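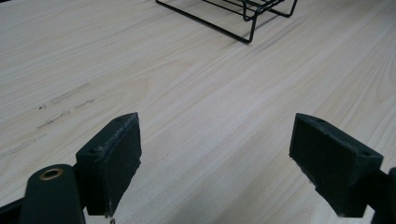
시각 동기화 얘기부터. 손목 카메라 영상이랑 마커 트래킹 포즈가 안 맞는 문제를 이번 주 내내 붙잡고 있었음. 포즈는 포즈대로 멀쩡하고 영상은 영상대로 멀쩡한데 둘을 겹치면 그리퍼가 테이블 위를 미끄러지는 것처럼 보인다. 처음엔 캘리브레이션 탓인 줄 알고 핸드아이 행렬만 세 번 다시 구했다. 시간 아까움. 그러다 왼쪽 나무 표면에 희미하게 긁힌 자국들, 그걸 기준점으로 쓰기 시작하면서 좀 풀렸다. 나뭇결은 특징점이 많이 잡히긴 하는데 죄다 비슷비슷한 사선이라 매칭이 옆줄로 튀어버린다. 긁힌 자국은 하나하나 모양이 다르니까 덜 튐. 철제 랙도 후보였는데 봉이 얇고 높이가 있어서 평면 가정이 깨진다. 그래서 탈락.

순서대로 적어둔다. 나중에 내가 또 까먹을까봐.

파이프라인은 이렇게 생겼다. 손목 카메라는 초당 60프레임, 마커 트래커는 초당 200번. 둘 다 각자 시계로 타임스탬프를 찍고, Lūse가 그걸 받아서 하나의 축으로 밀어 넣는다. Lūse는 우리가 쓰는 포즈 필터 겸 정렬기인데 원래는 트래커 하나만 상정하고 만든 물건이라 카메라 쪽은 나중에 덧붙인 코드다. 읽어보면 티가 난다. 함수 이름부터 align_tmp2. 누가 지었는지는 말 안하겠다. (나다)

아무튼 증상. 천천히 움직일 땐 오차가 거의 없고 빨리 움직일 때만 벌어진다. 이쯤에서 시간 문제라고 눈치챘어야 했는데, 외부 파라미터가 틀려도 비슷하게 보이는 구간이 있어서 속았다. 회전이 섞이면 구분이 진짜 안 됨. 직선으로만 쭉 밀었다가 쭉 당기는 구간을 잘라서 보니까 그제야 부호가 바뀌는 게 보였다. 갈 때는 앞서고 올 때는 뒤처지고. 공간 오차면 그렇게 안 뒤집힌다.

확인용으로 한 짓은 단순하다. 영상에서 테이블 평면 호모그래피를 프레임마다 풀어서 카메라 속도를 뽑고, 트래커 포즈를 미분해서 또 속도를 뽑고, 두 곡선을 상호상관. 피크 위치가 곧 지연. 교과서에 있는 그거다. 다만 우리 데이터는 정지 구간이 길어서 그냥 돌리면 피크가 넓적하게 퍼진다. 속도가 문턱값 넘는 구간만 남기고 돌려야 한다. 문턱값은 감으로 정했음. 이거 나중에 고쳐야 됨. 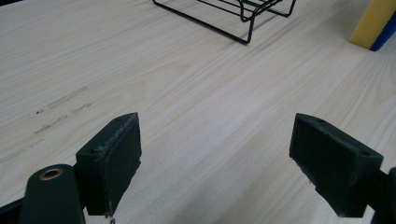

벌린 상태. 손가락 마스크 빼고 바닥만 매칭 돌릴 때 보던 화면

손가락 마스크 얘기도 해야 한다. 손가락은 카메라에 붙어 다니니까 화면에서 거의 안 움직인다. 그런데 표면이 거칠고 모서리에 밝은 흠집이 있어서 특징점 검출기가 엄청 좋아함. 그대로 두면 "카메라가 안 움직였다"에 표를 던지는 점이 잔뜩 생기고 RANSAC이 그쪽으로 넘어간다. 특히 정지 직전. 속도 추정이 갑자기 0으로 툭 떨어지길래 한참 헤맸는데 원인이 이거였다.

마스크는 고정 다각형으로 시작했다가 망했다. 벌림 폭이 바뀌면 손가락이 마스크 밖으로 나간다. 당연하지. 지금은 벌림 폭 값을 받아서 다각형 꼭짓점을 보간하는 식이고, 가장 벌렸을 때랑 다물었을 때 두 장만 손으로 따면 중간은 대충 맞는다. 왼쪽에 보이는 황동색 고리는 항상 잡히는 점이라 오히려 점검용으로 남겨뒀다. 화면에서 그 고리 위치가 튀면 마운트가 흔들렸거나 프레임이 깨진 걸로 본다. 로그에 경고 한 줄. 아직 한 번도 제대로 써먹은 적은 없음.

벌림 폭 추정도 같은 영상에서 한다. 두 손가락 안쪽 모서리를 직선으로 맞추고 거리 재는 방식. 별거 아닌데 조명이 바뀌면 모서리 대비가 확 달라져서 직선 피팅이 흔들린다. 밝은 나무 위에서는 아주 잘 되고, 어두운 배경 위로 지나가면 모서리가 사라진다. 이걸로 또 하루.

Keith Kereama가 그냥 손가락에 색 스티커 붙이자고 했는데 이미 모아둔 데이터는 어쩔 거냐고 내가 버텼다. 소프트웨어로 되는 건 소프트웨어로. 몇일 뒤에 후회할지도 모르겠지만.
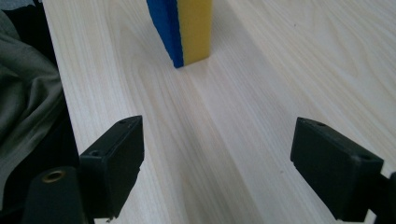
스펀지 쪽으로. 왼편 어두운 천이 말썽

위 장면이 딱 그 어두운 배경 케이스다. 테이블 왼쪽 가장자리 너머로 짙은 회색 천이 있고 그 아래는 거의 까맣다. 평면 매칭이 천 주름에서 점을 주워오는데 천은 테이블 평면 위에 있는 게 아니니까 호모그래피가 휜다. 테이블 경계선을 먼저 찾고 그 바깥은 버리는 단계를 넣었더니 많이 나아졌다. 경계선 검출은 허프 변환 그대로. 밝은 나무랑 어두운 쪽 경계가 워낙 뚜렷해서 여기선 잘 된다. 다른 테이블에서도 될지는 모름.

가운데로 길게 깔린 흐린 그림자, 이것도 좀 신경 쓰인다. 밝기 기반 추적이면 그림자 경계를 따라가버릴 수 있다. 우리는 특징점 기반이라 직접적인 영향은 적은데, 나중에 광학 흐름으로 바꿀 생각이면 여기부터 다시 봐야 한다. 메모만 해둠.

물체 검출은 의외로 쉬웠다. 노랑하고 파랑. 온통 베이지색인 데서 채도만 잘라도 나온다. 문제는 자세 추정. 두 층 경계가 직선이면 그걸로 방향을 잡으려고 했는데 파란 층 아래쪽이 울퉁불퉁해서 각도가 프레임마다 흔들린다. 일단 위치만 쓰고 방향은 무시. Elīna Raudsepp한테 리뷰 올렸더니 코멘트가 "why" 한 단어. 답을 아직 못 달았다.

그래서 지연이 얼마였냐면, 약 30밀리초. 영상이 늦게 찍히는 쪽이었다. 200헤르츠로 들어오는 포즈 기준이면 몇 샘플이나 밀린 거고, 손을 빨리 휘두르면 눈에 보일 만큼 어긋난다. 원인은 카메라 드라이버가 노출 시작이 아니라 버퍼 도착 시점에 도장을 찍는 거. 문서에 써 있었다. 작은 글씨로. 안 읽은 내 잘못.

고정값이면 빼면 끝인데 세션마다 조금씩 다르다. USB 허브를 타냐 안 타냐로 달라지는 것 같고 확실친 않다. 지금은 세션 시작할 때 짧게 흔드는 동작을 하나 넣고 그 구간으로 지연을 자동 추정한다. 흔드는 걸 까먹으면 전체 구간에서 문턱값 넘는 데만 긁어서 추정하고, 그것도 모자라면 경고 띄우고 기본값. 기본값으로 간 세션은 메타데이터에 표시가 남는다. 이 표시 만드는 걸 빼먹었다가 예전 세션 80개를 다시 돌렸음. 밤새.

양손이면 한 겹 더 꼬인다. 왼손 카메라랑 오른손 카메라 지연이 서로 다를 수 있으니까. 각각 트래커랑 맞추고 나서 위에서 본 영상까지 맞춰야 재생할 때 그림이 된다. 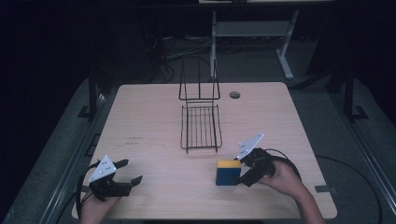
양손 다. 오른쪽만 닫혀 있음

재생기는 Umadora. 포즈랑 영상 여러 개를 한 타임라인에 올려놓고 돌려보는 내부 도구다. 여기서 제일 많이 보는 게 양쪽 그리퍼 위에 달린 흰 삼각판, 검은 점들 박힌 그거다. 위에서 본 영상 위에 트래커 포즈를 투영해서 점 위에 점이 얹히면 통과. 어긋나면 빨간 선으로 차이를 그려준다. 숫자로 보는 것보다 훨씬 빠르다. 판이 기울어져 있으면 점이 찌그러져 보여서 투영 오차를 과대평가하는 경향이 있는데, 시선 각도로 가중치를 주니까 그럭저럭.

닫힘 이벤트도 여기서 검증한다. 벌림 폭 신호에서 변화율이 음수였다가 0으로 눌러앉는 시점을 접촉 후보로 잡고, 재생기에서 그 시점 앞뒤를 본다. 블록이 물렁하면 접촉하고도 계속 줄어들어서 시점이 늦게 잡힌다. 딱딱한 물체 기준으로 만든 규칙이라 그렇다. 물체별로 기울기 문턱을 따로 둘까 하다가 그러면 설정 파일이 지옥이 될 것 같아서 보류. 접촉 시점 대신 접촉 구간으로 내보내는 쪽으로 마음이 기울었다. 시작이랑 끝, 두 값. 학습 쪽에서 싫어하려나.

양쪽 손목 카메라 사이의 상대 지연은 철제 랙으로 한 번 더 확인한다. 평면 매칭에서는 탈락시켰지만 양쪽에서 다 보이는 순간이 있으면 삼각측량 검산용으로는 좋다. 얇은 봉이라 서브픽셀까지는 기대 안 하고, 크게 틀어졌는지만.

Vistondale 쪽에서 정렬 결과 포맷을 바꿔달라는 메일이 왔다. 쿼터니언 순서가 w 먼저냐 나중이냐. 또 이거다. 12월에도 똑같은 걸로 싸웠는데. 이번엔 헤더에 순서를 박아버리고 읽는 쪽에서 검사하게 했다. 틀리면 그냥 죽는다. 조용히 틀린 것보다 낫다고 본다.

남은 일:
align_tmp2 이름 바꾸기
속도 문턱값 자동으로
테이블 경계 못 찾았을 때 예외 처리 (지금은 그냥 터짐)
Elīna 코멘트에 답 달기
황동 고리 경고 진짜로 되는지 테스트

드라이버 패치는 안 하기로 했다. 직접 고치면 버전 올릴때마다 따라가야 되고 나는 그럴 체력이 없다. 코드는 정리되면 일부 올리겠음. 상호상관 부분은 바로 떼어낼 수 있는데 마스크 보간 쪽은 경로가 하드코딩되어 있어서 좀 걸린다. 배고프다. 밥 먹고 문턱값부터 본다.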